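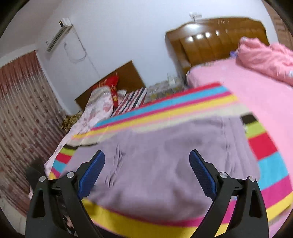
Photo: Kamlesh Grewal / Stulteo

Masking the gripper out of your wrist-camera footage before you run tracking

If you have ever fed fisheye footage from a hand-held gripper into a tracker and watched the camera path wander off for no good reason, pull up a chair, because I spent a good part of September on this very thing and I'd love to save you the trouble!

The trouble is the fingers. They ride along with the camera, so any feature the tracker picks up on them says "we aren't moving," while the bed and the headboards behind them say the opposite. Those blue pads are the worst of it (all those little bumps look like wonderful corners to a feature detector), and the silver screw heads come next.

Step 1. Pull 300 frames from one recording, spread out over the whole thing. Make sure you have the fingers both open and closed in there.

Step 2. Open one wide-open frame in Lavska, our mask editor, and draw one polygon around each finger. Be generous on the inner side, where the pads tip toward each other. Then do the same on a fully closed frame and save both masks together as a union. It will cover more than you need in any single frame, and that's fine.

Step 3. Add the dark rim of the lens as a third region. A circle is close enough. Pull it in by 4 pixels, or the edge of the circle will give you a ring of false corners.

Step 4. Set the detector limit to 3,000 features and run it with the mask on. Now look at where the points land. On a bedroom like this one you want plenty on the striped border of the blanket, the headboards and the floral curtain. The white wall and the smooth pink sheet won't give you much, so don't fret if they stay bare.

Step 5. Run the tracker twice, masked and unmasked, and plot the 2 paths on top of each other. Trilok Srivastava wrote a small script for this, and it's in the tools folder next to the mask files.

One last thing, if you swap the finger pads or loosen the camera mount even a little, please draw the mask again. I put that off once and lost a whole afternoon to it.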